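Skisel (Roboterhand)

Skisel ist eine mehrfingrige Roboterhand für den Eigenbau, die in der offenen Werkstatt Treltthorpe entstanden ist und dort bis heute gepflegt wird. Der Name bezeichnet im engeren Sinn nur die Hand, im weiteren Sprachgebrauch auch den ganzen Aufbau aus Hand, Arm und Steuerprogramm. Entworfen wurde sie von Martti Koskela. Unter den Eigenbauhänden fällt sie durch ihre weiche, geriebene Bewegung auf, vor allem aber durch die Bauunterlagen, die so ausführlich sind, dass man sie abends auch ohne jede Bauabsicht mit Vergnügen lesen kann.

Geschichte

Koskela baute zunächst Greifer mit zwei parallelen Backen. Sie hielten Rundstäbe und Schachteln zuverlässig, rutschten aber an gewölbten Kunststoffschalen ab, und gerade solche Schalen fielen in der Werkstatt ständig an: Gehäuse von Haushaltsgeräten, Abdeckungen, Spielzeug. Die erste Hand mit einzelnen Fingern lag im Dezember auf der Werkbank und konnte anfangs kaum mehr, als sich zu schließen. Öffnen musste man sie von Hand.

Im April 2019 wurde der Bauplan in der Fassung veröffentlicht, die im Wesentlichen noch gilt. Er umfasst Zeichnungen, Stückliste, Verdrahtungsplan und ein Werkstattbuch, in dem auch die misslungenen Versuche stehen. Besonders schön ist das Kapitel über den Daumen, das mehrere verworfene Entwürfe nebeneinanderstellt und bei jedem genau angibt, an welcher Stelle das Gelenk klemmte.

Das Steuerprogramm heißt Liseo und wurde von Anfang an getrennt von der Mechanik geführt. Wer eine andere Hand gebaut hat, kann es trotzdem verwenden, sofern die Antriebe eine Rückmeldung über ihre Stellung geben. Umgekehrt läuft Skisel auch mit fremden Steuerungen, nur fehlt dann die Kraftbegrenzung, die Liseo mitbringt.

Aufbau

Die Hand besteht aus schlanken Fingern, die nebeneinander stehen, und einem deutlich kräftigeren Daumen, der ihnen gegenüber arbeitet. Die Gelenke sind aus Metall und bleiben offen zugänglich, damit Stifte und Koppelglieder ohne vollständiges Zerlegen getauscht werden können. Die Fingerkuppen sind abgerundet. Am Daumen sitzt eine Metallkappe – sie ist das Bauteil, an dem die meisten Nachbauer zuerst etwas verändern, weil sich hier die Griffigkeit am leichtesten beeinflussen lässt.

Eine dunkle, geripptes Profil tragende Hülle umgibt den größten Teil der Hand. Sie gibt in der Bewegung nach und hält Späne und Staub von den Antrieben fern. Beim Aufziehen braucht man Geduld. Das Werkstattbuch empfiehlt, am Handgelenk zu beginnen und Falte für Falte nach vorn zu arbeiten, und warnt davor, mit dem Schraubendreher nachzuhelfen: Ein einziger Schnitt in der Hülle wandert mit jeder Bewegung weiter.

Die Stromversorgung läuft über eine eigene Leitung, die Signale über eine zweite. Beide werden am Unterarm festgelegt, mit einer Schlaufe vor dem Handgelenk, damit die Drehung nicht an den Steckern zieht. In frühen Nachbauten war diese Schlaufe oft zu kurz, und der Fehler machte sich tückisch bemerkbar: Die Hand arbeitete tadellos, bis sie sich zum ersten Mal ganz nach innen drehte.

Steuerung

Liseo kennt zwei Betriebsarten. In der ersten wird die Hand von einem Menschen geführt, der ihre Bewegung über einen Handschuh oder einfache Schieberegler vorgibt. In der zweiten spielt das Programm gespeicherte Bewegungen ab und passt sie anhand der gemessenen Fingerstellung an. Stößt ein Finger früher als erwartet auf Widerstand, bleibt er stehen, während die übrigen weiterschließen. Dadurch legt sich die Hand an unregelmäßige Formen an, ohne dass deren Maße bekannt sein müssen. Wer das zum ersten Mal an einer krummen Plastikschale sieht, bleibt gern eine Weile daneben stehen!

Die Bewegungen werden als einfache Textdateien abgelegt. Die gemeinsame Sammlung der Werkstatt enthält 2.798 solcher Dateien, darunter viele fast gleiche, die sich nur in der Schließgeschwindigkeit unterscheiden. Koskela hat sich stets dagegen ausgesprochen, sie auszumisten. Kleine Unterschiede im Tempo entscheiden bei leichten Teilen darüber, ob sie gegriffen oder weggeschoben werden, und die passende Datei findet man meist erst durch Ausprobieren.

Für die Ersteinrichtung ist ein Dauerlauf von 1.000 Schließvorgängen ohne Werkstück vorgesehen. Er setzt die Gelenke ein und bringt schlecht gesicherte Stifte zum Vorschein. Danach werden die Nullstellungen neu eingemessen.

Nachbauten

Der bekannteste Nachbau trägt den Namen Vilela. Er übernimmt Finger und Hülle unverändert, hat aber ein kürzeres Handgelenk und passt deshalb besser an kleine Tischarme. Einige Lösungen aus Vilela sind in den ursprünglichen Plan zurückgeflossen, darunter die von außen erreichbare Klemmung am Unterarm. Vorher musste zum Abnehmen der Hand die Hülle zurückgeschlagen werden, was bei kaltem Wetter eine recht unerfreuliche Arbeit war.

Für den Eigenbau genügen übliche Werkzeuge. Gebraucht werden eine Standbohrmaschine, ein Schraubstock mit Schutzbacken, feine Feilen und eine ordentliche Crimpzange. Die Metallteile der Gelenke lassen viele fertigen; wer sie selbst herstellt, sollte eine Bohrschablone anlegen, da schon ein leicht versetztes Loch den Finger aus der Richtung drückt. Fingerkuppen sind Verschleißteile und werden am besten gleich in größerer Menge gemacht.

Einsatz in der Werkstatt

In Treltthorpe arbeitet man mit der Hand vor allem an Kunststoffteilen und kleinen Baugruppen, die für starre Greifer zu unregelmäßig geformt sind. Reizvoll wird es in engen Zwischenräumen, wo gewölbte Flächen, Kanten und Aussparungen dicht beieinanderliegen. Die Finger müssen dort oft senkrecht von oben kommen, und der Daumen braucht auf der Gegenseite Platz. Geübte Bediener fahren deshalb zuerst den Daumen an seine Stelle und richten die übrigen Finger danach aus.

Glänzende Oberflächen verlangen ein wenig Übung, weil Spiegelungen den Abstand schwer einschätzbar machen. Der Schatten der Finger ist dann eine erstaunlich gute Hilfe: Je näher er an die Kuppen heranrückt, desto kürzer ist der verbleibende Weg. Im Werkstattbuch ist diesem Kniff eine ganze Seite gewidmet, mit Zeichnungen für verschiedene Lampenstellungen.

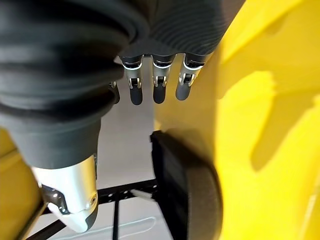
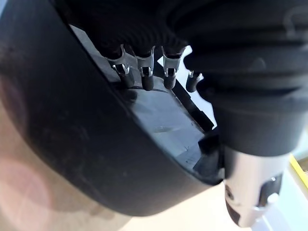

Geripptes Material und blankes Metall aus nächster Nähe: im ersten Bild Finger und Daumen neben einer gelben Fläche, im zweiten ein schwarzes Gehäuse mit durchscheinendem grauem Einsatz.

Wartung

Die Gelenkstifte werden regelmäßig auf Spiel geprüft und sparsam geölt. Überschüssiges Öl muss abgewischt werden, weil es sonst unter die Hülle kriecht und dort Staub bindet. Für die Hülle selbst reicht ein feuchtes Tuch, lösemittelhaltige Reiniger sind zu vermeiden. Zeigt ein Finger nach einem Stoß schräg zur Seite, hilft meist schon das Lösen und erneute Anziehen seiner Halterung. Erst wenn er danach wieder ausweicht, lohnt der Blick auf das Koppelglied.

Nach jedem Tausch einer Fingerkuppe ist die Nullstellung in Liseo neu zu setzen. Die alten Bewegungsdateien bleiben brauchbar, sollten aber zuerst mit verringerter Geschwindigkeit abgespielt werden.

Siehe auch

Vilela (Roboterhand)
Liseo (Steuerprogramm)
Offene Werkstatt
Unteraktuierter Greifer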